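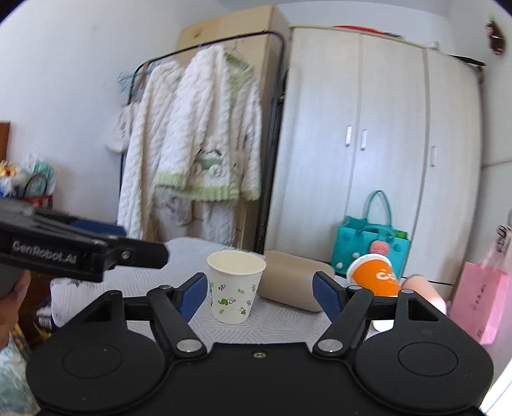 Housekeeping is paid by the room at most places, and at Tisdale it was too, until the grippers came in and we went to paid by the hour. I have cleaned short-stay apartments for a long time, and for the last while a part of every shift has gone into picking things up slowly with a black hand-held claw so that a machine at the Jirkthorpe site may someday pick them up at whatever speed it likes. A paper cup standing on a quilted sheet is a two-second job for a human being. With the jaws open on either side of it and blue pads to grip with, it's more of a negotiation, and the orange cup lying on its side next to the pillow is worse, as you have to decide which end of it you're on speaking terms with. What follows is what I've picked up on the job, in the order I thought of it. Some of it is useful even if your workplace has only automated the coffee.

Strip the bed of small things before you do anything else. We always did it this way with our hands and it holds with the claw. Cups, cushions, stuffed toys, the remote. If you start on the floor pile, somebody leans on the bed to get up and then everything on it rolls into the middle.

Paper cups want less squeeze than you think. Come in low, where the bottom of the cup is stiff, and close until it just stops wobbling. Grab it by the rim and it goes oval, and an oval cup won't stack with anything. If the cup is on its side, go across the body. Don't try to right it on the bed first. A quilted surface has bumps, and a paper cup weighs nothing, so you will be at it until lunch. Lift it, turn your wrist, put it down on something hard.

By the way, look into the cup first. I have done the quick wrist turn with one that had an inch of cold tea left in it. Cold tea on a pale sheet: blot, don't rub, cool water with a drop of dish soap, blot again, and launder the same day. The claw is no help in this.

Soft things are the opposite. A bolster or a plush toy needs a real bite, deeper than feels polite. Take a long round pillow at the middle. If you take it by the end it droops and drags whatever was beside it onto the rug. Plush animals can be lifted by any part with stuffing in it. Ears are not a part with stuffing in it.

Robes on a rack: leave them alone until the bed is done, then do them by hand if you're allowed to. Fleece catches on everything, and the gripper has rivets. Shake the robe out, close the collar around the hanger, and put the heavy ones toward the ends of the rail where the poles hold it up. Light-colored fleece with a knit trim should be washed inside out, cool, with no softener, which makes it lie flat and look like a wet sheep. Dry it on low and give it a shake halfway.

Wardrobe handles collect hand cream. Do them last with a damp cloth and a dry one after. The claw slips on a creamed handle, and so do guests, and the complaint goes in the same box.

Now the part about the people, which is what I'm asked about whenever I say what I do.

The first thing that changes is the pace. On the old sheet I had 11 rooms a shift and knew to the minute when I could sit down. On gripper days I have far fewer, and all of them are slower. My knees have no objection. My head got bored in the first week, and bored in a different way from the old way. When I cleaned at speed I could plan supper. When I move a cup with a claw I have to think about the cup. By two in the afternoon I have thought about cups a good deal.

So, tip: break up the gripper time. We asked for no more than an hour at a stretch with ordinary cleaning in between, and after some weeks of being told the schedule software couldn't do that, the schedule software could do that. Ask for it in writing. Ours went through Seon-mi Um, who was shift lead then and has a gift for emails that sound friendly until you get to the second paragraph.

Look after your hands. The claw is not heavy at nine in the morning. Hold it near the body, keep your elbow in, and change hands before it aches. If you work with one in each hand, set up so that you aren't reaching across yourself, and walk around the bed when you need the far side. Walking around the bed is the oldest piece of advice in housekeeping and I still see people lying across the mattress like seals.

Wipe the pads. Lint builds up in the texture and then nothing grips. A barely damp cloth at every break will do it. No spray polish anywhere near them, ever. A fellow on the late crew shined his up as a courtesy and dropped things for the rest of the evening.

Don't show off, and don't tidy better than you normally would. This was hard for some of us. When you know that what you do is being kept, you start folding like a department store. The training people at Kong, who come by in November with sandwiches, want it done the way it gets done. If you always put the cups by the door in one group and carry them out together, do that. They have 2,365 clips of our crew so far, and I'm told mine can be recognized by the sighing, which is unfair, as I was under the impression it had no sound.

Drop things without fuss. When something falls, pick it up again and carry on. I used to apologize to the claw. You get over it.

Know what you signed. Ours says the company can use the recordings for training the machines and can't use them for judging how fast anybody works. The second half was not in the first draft. Read both halves of yours, and if there is only one half, go find out where the other one is. Read what it says about guests' belongings as well. We stage our rooms with our own cups and toys and bags, and no occupied room gets recorded, and I'd be uneasy at a place that did it differently.

About staging, a few things from someone who has had to clean up a mess she made on purpose. Keep the staging things in one lidded box and put them back in it at the end, or they'll wander off into the real lost property. Crush a cup once and retire it. Wash the plush toys in a pillowcase tied shut. Make the mess the way a family would, a bit on the bed and a heap on the floor by the side of it, with bags left leaning wherever they were let go. New people put everything in a row. I have never once walked into a checked-out room and found a row.

As for whether the machine gets my job, I'm asked that too, mostly by my brother-in-law. The unit they have at Jirkthorpe took 17 minutes to clear one bed when I went to look at it, and left the pillow. It did put every cup upright, more neatly than I do. The plan, so far as anybody has shared it with the people who mop, is that it will do the gathering up and we will do beds and bathrooms. Gathering up was the part where I got to stand straight. I've raised this. There is a form, called Zakgate for reasons that left with the man who named it, and it takes up to 200 characters, so I've raised it in installments.

The pay by the hour is better, I'll say that. Get that fixed before the machines arrive and not after, while they still need somebody to show them how to hold a cup. It's a good moment to mention the break room as well. We got a kettle.

One more on cups, as I have had the question twice this month. For tea rings inside the ceramic ones in the kitchen, use baking soda on a wet cloth and a bit of patience. For paper ones, the bin.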